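How Does a Town Get Its Drinking Water?
For Young Readers, Grades 3 to 5

When you turn on the kitchen faucet, water comes out at once. It may seem that the water was waiting just behind the wall. In fact, it has made a long trip through pipes, tanks and filters, and it may have started that trip many miles from your home.

Where the water begins

Most drinking water starts as rain or snow. Some of it runs downhill into streams, rivers and lakes. Some of it sinks into the ground and collects in layers of sand and rock. A layer that holds a great deal of water is called an aquifer (say it like this: AK-wi-fer).

The town of Sadville takes its water from a lake. Its neighbor, Nutilham, has no lake and uses wells instead. The deepest well in Nutilham reaches 85 feet below the ground. A pump at the bottom pushes the water up.

Cleaning the water

Lake water is not ready to drink. It carries mud, bits of leaves and living things too small to see. At the treatment plant, workers clean it in several steps.

First, a screen catches sticks and leaves. Next, a special powder is stirred in. The powder makes tiny bits of dirt stick together in clumps, and the clumps are called floc. Floc is heavy, so it sinks to the bottom of a large tank. The clearer water at the top then flows through deep beds of sand and gravel, where more dirt is trapped. Last of all, a small amount of chlorine is added to kill germs.

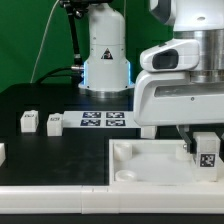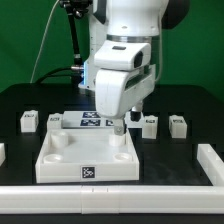 A reader in Nutilham wrote to ask whether well water must be cleaned too, as it comes from so far down. Yes, it must be tested, and often it must be treated. Soil and rock do filter water as it sinks, but germs and some minerals can still get through.

Up the hill and down again

Clean water is pumped to a storage tank. The Sadville tank stands on a hill, 77 feet above the main street. Because the tank is high, the weight of the water presses down and pushes it through the pipes below - even when the pumps are resting. This push is called water pressure.

Pipes under the street are called mains. Sadville has almost 46 miles of them. Smaller pipes branch off from the mains and lead to homes, schools and fire hydrants.

Using water with care

Towns use the most water in hot months such as July, when lawns and gardens are dry. You can help by turning off the faucet while you brush your teeth, and by telling an adult if you notice a drip.

Words to know

Aquifer - a layer of sand or rock that holds water
Floc - clumps of dirt that form during cleaning
Main - a large water pipe under a street

Page last reviewed October 5, 2009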